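Lullum Community Help > Film and TV production > Getting started

Short film accepted by a festival, what does the producer need to send?

Posted by walemano_films

I produced a short last year and it has been accepted by a small festival. It is the first one I have been in charge of and I'm not sure what I am supposed to hand over, or in what order.

The film is called Yorath and runs for 22 minutes. It was made by a group of us under the name Walemano, which is not a registered company, just the name on the slate and the end credits. The director has moved on to another job and is hard to get hold of, so the paperwork is down to me.

The acceptance email asks for a screening copy, a press kit, stills, a subtitle file and "confirmation of rights clearance". It gives a deadline in July and says nothing else about format. I have these questions.

Is a normal video file good enough, or do they mean a proper cinema package? I have had one quote for making a cinema package and it was more than we spent on food for the whole shoot.

What counts as confirmation of rights clearance? We have signed release forms from all the actors. The music is by a friend of the director who agreed by text message. There is also a song playing on a radio in one of the kitchen scenes, for less than a minute. We did not ask anyone about that one.

We also sent the film to another festival, Odiris, and have not heard back. Odiris asks for a premiere in its region. The one that accepted us is in the same region and screens first. Do I have to tell either of them?

Last, who normally goes on the poster as producer? Two people put money in and one of them now wants a producer credit. She was not involved in the shoot.

Thanks for any help.

Posted by reelandsprocket

I have programmed shorts for a regional festival and produced a few, so I will take these in order.

Screening copy. Write back and ask. Small festivals very often play from a video file, usually ProRes or a high quality H.264, and they only say "screening copy" because the same email goes to everybody. Ask what frame rate they want and whether they need stereo or 5.1. If they do want a cinema package (a DCP), you can make one yourself with free software. It is slow on an ordinary computer but it works for a short. You must then test it on a cinema server before it goes off. Ring your nearest independent cinema and ask if they would run the first few minutes before they open in the morning. Some charge for this and some don't.

Check the sound as well as the picture. The most common fault I came across was dialogue far quieter than every other film in the programme, because it had been mixed on headphones.

Rights. The festival wants a signed statement from you that you have permission for everything in the film. If you sign it and it is not true, the problem is yours and not theirs. Your actors are fine. Did you also get location releases? A private house used as a main location needs one.

The text message from the composer is better than nothing but get it on paper now, while everyone is on good terms. One page will do. It should say what the music is, that it was written for the film, that you may use it in the film and the trailer, in which countries, for how long, and whether any money is due if the film is sold. Don't leave out the trailer. People forget it and then can't post the trailer online.

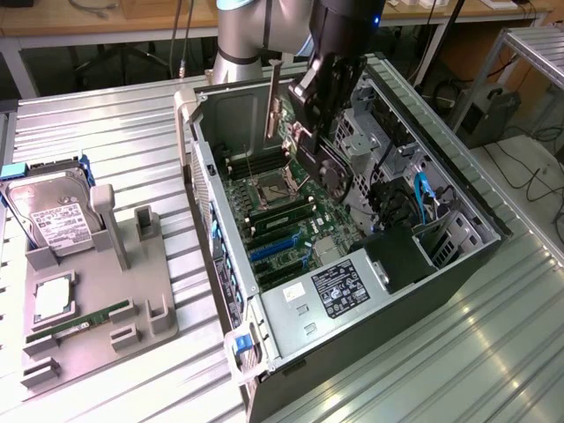
Page last changed: July, 16:40

The song on the radio is the real problem. The length makes no difference, and neither does the fact that it is in the background. There are two sets of rights, one in the song as written and one in the recording, and you need permission for both. The writing is normally handled by a music publisher and the recording by a record label. You can ask each of them for a festival licence, which covers festival screenings only and costs a lot less than a full one. Even so, they can take months to reply and they can refuse.

With your deadline I would replace it. If you still have the sound project with separate tracks, take the song out and put in something your composer has made. If the song was really playing in the room during the take, it will be on the dialogue track too, and then you are looking at re-recording the lines or using other takes. Find out which it is before you do anything else.

Press kit. Keep it short. You need a one-line summary, a longer summary of a paragraph, running time, year, country, language, screening format, cast and crew list, a short biography of the director and contact details that someone will answer. Put it in a PDF. Send the summary as plain text too so that they can paste it into the brochure.

Stills. Send 6 if you have them, landscape, and at least one with a face in it that can be cropped. Frame grabs are usable if the film was shot at a decent resolution, but photographs taken on set print better. Put the photographer's name in the file name.

Subtitles. An SRT file timed to the final version. If you recut anything because of the song, time the subtitles again afterwards.

Posted by gaffer_tape_77

just send them a link to download it. we have been in loads of festivals and never signed anything. radio song will be fine, who is going to notice, its not like its going on telly

Posted by secondreel

Please don't go by the reply above. It may well be that no one notices at the first screening, but if a broadcaster or an online channel asks for the film later they will want the music paperwork before they pay, and a song you can't clear will stop the sale. I had a short turned down over a tune an actor hummed in a car. We had lost the original sound files by then and could not fix it.

I can answer the two questions that were not covered.

Premiere rule. Read the Odiris rules again and see exactly what they say. Some festivals insist on a premiere for features only and don't mind with shorts. If it does apply to shorts, you have an offer in hand from one and no answer from the other. Email Odiris, say that you have been invited elsewhere, give the date of that screening and ask if they can tell you where your film stands. They get this email all the time and won't hold it against you. If they can't answer before you have to confirm, I would take the offer you have. You should then tell Odiris that the film will have screened in the region, or withdraw it. The entry fee won't come back in most cases.

Don't accept the first festival and then pull out if Odiris says yes. Programmers talk to each other, and by then your film may be in the printed brochure.

Credits. Producer usually means the person who organised the thing and carried it through, which from what you say is you. Someone who put in money and did not work on the film is normally credited as executive producer. On shorts it is also common to have "associate producer" or just a thank you for smaller amounts. Look at whether anything was promised in writing when the money was given, including emails. If she was told she would be a producer, you will have a harder time saying no now.

You say there were 2 people. Whatever you offer one, offer the other if they put in the same amount. Then get all the names agreed by email before the poster goes to print, and make the end credits match it. If you are going back into the edit to deal with the song you can change the credits at the same time and only export once.

On the Walemano name, the festival won't mind that it is not a company. But the rights statement and the composer's letter have to be signed by an actual person or people, so decide between you who owns the film. If the director wrote the script, you need a line from them saying the script can be used. Since they are hard to reach I would start on that today.

Posted by walemano_films

Thank you, this is very useful. I have checked the sound project and the song was added in the edit, so it is on its own track and can come out. The composer is happy to write something for the radio and to sign a letter for all of it.

The festival has replied and will take a ProRes file with stereo sound. I have emailed Odiris and am waiting. The house belongs to my aunt, so the location release should not be difficult. Still trying to get hold of the director about the script.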